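Tuesday evening again, the kettle's on, and I have finally got the arm back on its feet after what I can only describe as a long sulk (the arm's, though mine wasn't much shorter).

Those of you who've been reading for a while will know the arm as Brallard, a name it picked up from the label on the crate and has never managed to shake. It lives at the end of the workbench in the back bedroom, bolted to a slab of old kitchen worktop, and for most of the spring it did its little pick-and-place job very nicely. Then, some time in August, it began to drop things. It didn't drop them every time, which would have been much easier to sort out, but often enough that I stopped trusting it. I'd leave it tidying pieces into a tray while I made lunch and come back to find one under the radiator.

I did what I always do, and blamed the software first. I spent two whole evenings reading through Gondora, the little control program I wrote when I first got the arm going, and found several things to be embarrassed about but nothing that would make a gripper let go. So out came the screwdrivers.

The fingers on this one come off with two bolts each, and once they were on the kitchen table under a decent lamp I could see the trouble straight away. The rubber pads had gone shiny and hard, and the left one had crept down so that the fingers were no longer meeting squarely. I cleaned off the old glue with a plastic scraper and a good deal of muttering, then cut new pads from a sheet of Flerkico rubber I'd been saving for no particular reason. It's lovely stuff, quite soft, and it smells faintly of new wellies. The glue wants a night under a clamp, so I gave it a night under a clamp and went to bed feeling very grown up.

While the fingers were off I looked at the drive screw as well. The log said it had done around 2,000 grips since I last greased it, and I'm sorry to say it looked like it! Old grease goes a sort of toffee brown and collects every bit of fluff in the house. I wiped it out with a rag on the end of a lolly stick, put in a thin smear of fresh, and ran the screw up and down by hand until it felt even all the way along.

Then came the part I always forget, and the part that makes the most difference, so I'm writing it down for my own good. After you change the pads, the fingers are thicker than they were, and the zero has moved. If you don't tell the arm, it thinks it's open when it's half shut. I close it gently on a feeler gauge, set the zero, open it again and check it in three or four places. The closing force I had wound up to 37 over the summer (out of a hundred, it's only a percentage) trying to stop the drops, and with fresh pads it's happy back at 25. All that extra squeezing was probably what shoved the left pad out of place to begin with, so there's a lesson in there for me somewhere.

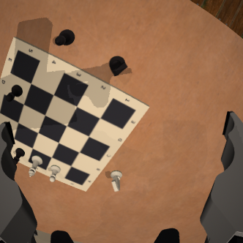 My next job was to go back over the approach paths in Eren, the simulator I use for trying out moves before I let the real arm anywhere near anything. I updated the finger model with the new pad thickness and set up my usual chess table, as small round-headed things are exactly what the gripper used to fumble. The layout I like for this is an untidy one. Having the board turned at an angle to the gripper means I can't cheat by lining everything up with the squares, and the white pawns down near the bottom corner of the board are a good test of working close in, particularly the two near each other, where a finger that opens too wide could easily nudge a neighbour. The one by itself on the bare table, past the "B", is a kinder target, and I tend to begin with that one. The black piece out beyond the "2" and "3" is more of a stretch, so I've left it for last on my list.

I've also shortened the opening distance for the crowded corner and slowed the last bit of each approach. It makes the whole thing rather stately to watch, but I'm in no hurry.

Still to do: a new cable tie at the wrist, where the lead is rubbing, and a proper note on the lid of the toolbox saying when the screw was last greased. I may also order another sheet of that rubber, if only for the smell.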